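Cell model notebook, Trornesau packing hall, bench 8
December, started 7.15, before the hall got loud

Back on the model of the bench cell. The real arm isn't ordered yet and already there is a rota pinned up that assumes it. Durkow did the rota. I have asked for a copy with the assumptions written on it and got a copy without.

For the record, what we are modelling is the smallest part of the job on bench 8: take a block, put it on the pad or on the one before it, let go, clear off. The people on that bench do this while also checking the print, throwing out the chipped ones, answering the phone and telling the new starter where the tape is. None of that is in the model. I keep writing this down because it keeps dropping out of the slides.

Started with the wide view from high up, to see how much of the table the arm leaves free for anyone else.

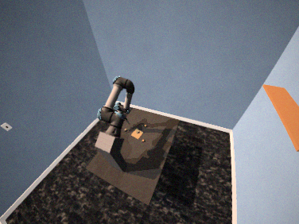 Bench cell model, wide view. Arm on its pedestal at the table corner, pad and three blocks under the gripper.

First note from that: the pedestal takes the corner, and on the real bench the corner is where people stand to hand things across. Durkow says they can hand across the other side. They could, but the other side is where the pallet truck comes through. Bhupendra Tripathi walked it with me before the shift started and came to the same view, though he puts it more politely than I do.

Second note: the shadow. Broad dark bands over the tabletop. In the model I can move the light in a minute. In the hall the lights are on the ceiling and belong to the landlord. Anyone reading print at the far side of the table would be doing it in the arm's shade. Add to list for Grimska.

8.40. Grimska (the supplier) rang back. Their figure is 70 blocks an hour with the arm left alone. I asked what "left alone" means and the answer was that an operator is on hand. So, one person, standing there. The pitch to the staff was that the arm would free people for better work, and I would like someone to tell me what better work is done within arm's reach of a stop button.

Our own count from the bench is around 50 an hour per person, breaks left in and phone calls left in. So the gain on paper is 20 an hour, less whatever the person on hand was doing before. I don't say it's nothing. I say it isn't the number on the slide.

Same wide view again after I nudged the settings. Can't see that the nudge bought us anything on reach.

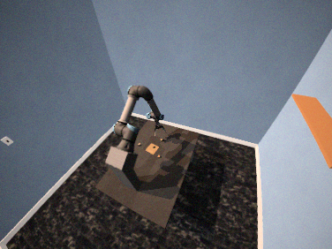 Who clears a jam once the cell is in?
Whoever is on the bench that hour, under the present draft. Grimska offers a half-day course for it, and the draft rota gives no time for the course.

Tripathi's point, which I'm copying down in case it gets lost: the bench is also where people learn the job. You start on stacking, you get your eye in for a bad print, then you move to checking. Take out stacking and the first step is gone. He did it that way himself and so did most of the checkers. The reply so far is "we'll train them straight onto checking". With what? By whom? Left as an open question for Chaturvedi in personnel.

10.20. Moved the view down and across to look at the stack itself and the clearance round the gripper.
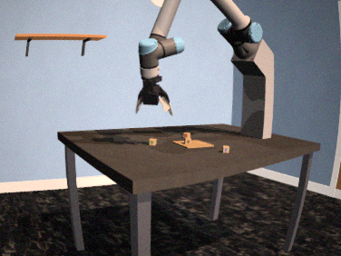

Side view, gripper open and clear of the table. Two-high stack on the board, one loose block either side.

A stack of two. I can stack two with my elbow. What I want to see is the model with blocks turned any old way, since that is how they reach us out of the tote, and with a bad one among them that ought to be refused. At present it has no notion of refusing. A chipped block is a block. On the bench a chipped block goes over the shoulder into the bin without anyone breaking off their sentence, so it has never been written down as a task, and so it isn't in the spec.

I went and asked how many get binned. There is no record. The nearest thing is the reorder sheet, which shows 775 replacements for the period. Some of those are lost ones and some are chipped, and I have no way to split them. If the arm passes the chipped ones along, the checkers find them later, and then the checkers look slow. I'd put money on that being read as a problem with the checkers.

In fairness to the thing: wrists. Two people on the bench have had trouble with theirs and both told me they would be glad to see the back of stacking. That's a proper reason and I wish it were at the top of the case. It's a single line near the end of it, after the savings.

11.05. Gripper view. Markings matter for us as the letter side has to end up facing out. The B is plain enough when it's square on. The one turned on its corner is a different matter: I read it as something like a 9 and wouldn't swear to it, and the one further right I can't read at all from there. I want that tried properly before anybody writes "reads markings" in the spec.
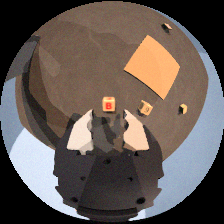
Will the arm change the break times?
Under Durkow's draft they become staggered, so that one person is always beside the cell. The bench hasn't been asked about this yet, and at the moment they all take their break together.

That last is the part I expect trouble over, and I'd say rightly. It is a small thing on a rota and a big one in the canteen.

To do:
Ask Grimska for the hourly figure with a person taken off, in writing.
Pedestal position – try it off the table corner and see if the reach still works.
Turned blocks, then a chipped one, in the model.
Start a tally of binned blocks on bench 8. Tripathi will keep the sheet, and it has no names on it.
Chaturvedi: who pays for the jam course, and where do new starters begin.
Show these pages to the bench before they go to Durkow.

Stopped 12.30. Settings saved, nothing changed on the rota.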